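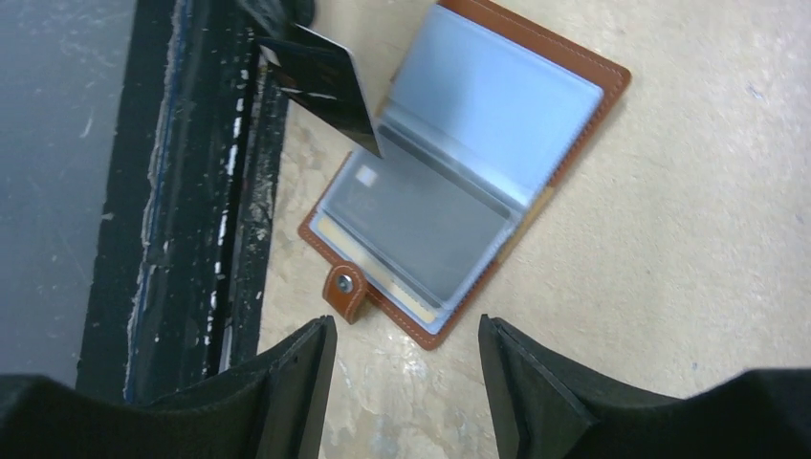
Plisent Evenings: programme records, README

Version of 24 May 2019. Maintained by Snežana Softić.

What the files hold
The records list the short performances given at Plisent, the hall behind the old Amham cinema. One row is one performance. If a work was shown on two nights, it has two rows with the same work number. There are 1110 rows in the main file, programme.csv. A second file, artists.csv, gives the spelling of each name as the artist prefers it.

Columns in programme.csv
work_no: number given by the organisers, never reused
title: as printed in the programme, including capital letters
discipline: dance, music, theatre, film, spoken word or mixed
minutes: planned length, up to 10
first_showing: yes, no, or blank when the organisers did not ask
centre: the venue, which is Plisent except for the October nights held at Nuson

Sources
Most rows were typed from the printed programmes. For the first season no programmes were kept, and Stavros Dumitrescu lent his own notebooks. His handwriting is difficult in places, so a question mark after a title means that I was not sure of my reading. The colour of the season's poster was recorded in the notebooks too, but I left it out.

Known problems
The planned length is not the real length. Many works ran over and this was not written down. The discipline column was filled in by two people with different habits: Thanakorn Mahawong used "mixed" for anything with a projector, and I used it much less. Group works carry only the name of the group.

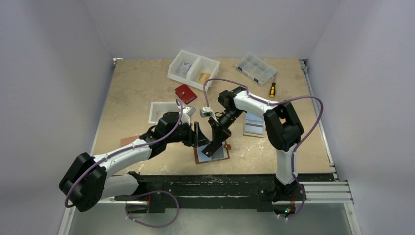

Pichit Thongsuk wrote after the first release that "mixed" should be split, as a dance with film and a concert with poems have very little in common, and he would rather see a blank than that word. I agree with him in part. The old values will stay in this version, and a new column is planned for the next one.

Use
You may copy and change the files for any purpose. Please mention the Plisent Evenings and the version date. Corrections to names go to Nana Nyarko at the Phromma office, with the work number in the subject line.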